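Renting a Dress for a Big Night: Your Questions, My Answers

By Noemí Magaña
Apr 8, 2018
4 min read
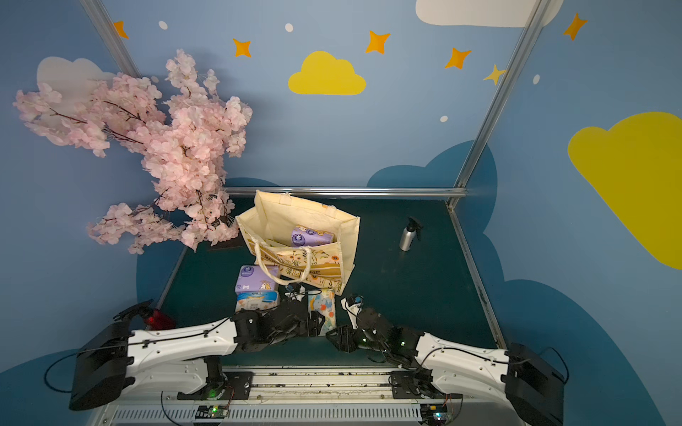 Yellow clouds and orange stars on light blue walls.

My inbox has been full of dress rental questions ever since I wore the Arriaga gown to my cousin's wedding, so I've put the ones I get most in one spot. I'm no stylist! I've just rented a lot of frocks and made a fair few mistakes.

Is renting really cheaper than buying?

For me, yes, by miles. The Arriaga retails for $1,557 and I paid $284 for four days, dry cleaning included. If you're the type who'll wear one black dress to everything for ten years, buy the black dress. I get bored of things (my wardrobe will back me up on this).

What size should I order?

Go by the measurements on the listing and ignore the number on the tag. I'm a 12 in most Vella dresses and a 14 in Manitz, and their bodices are cut quite short too, so if you've got a long torso like me the waist seam ends up somewhere around your ribs. Most places will send a second size for a small fee. Pay it.

How far ahead do I need to book?

Six weeks is comfortable. For anything in September I'd go earlier -- it's spring racing and wedding season all rolled into one and the good colours vanish. I once left it to nine days out and wore mustard. Mustard is not my friend.

What if I spill something on it?

Read the damage policy before you pay, because they really do vary. The place I use covers small marks and a lost button or two. Red wine down the front of a silk Manitz is a different conversation, and I've seen a replacement charge of $827 on one hire agreement. Don't try to scrub it out yourself, either. Blot it, leave it, and tell them when you send it back.

Can I get it hemmed?

Not with scissors, please! You can usually do a temporary hem by hand with big loose stitches, as long as you ask first and unpick it afterwards. I wouldn't go near hem tape on satin. I learnt that one on my own skirt, thank goodness.

What do you wear underneath?

A seamless nude slip for almost everything. For backless styles I use the stick-on cups, and I put them on before any moisturiser goes near me, or they slide off by dessert.

Do you ever rent shoes or bags?

Bags, yes. A little beaded clutch makes a plain dress look as though you tried. Shoes, no, I'm funny about feet.

Comments

Soledad Montes: Did the Arriaga need a strapless bra or is there boning in it? I'm eyeing the emerald one for a gala.

Noemí Magaña: There's boning! I went without and felt very secure, even on the dance floor.

Bergþóra Kirkegaard: I'm a 14 in Manitz as well and a 10 in everything else. Glad it's not just me.

Yolotzin Nava: Would love a post on jumpsuits for short people next, if you're taking requests :)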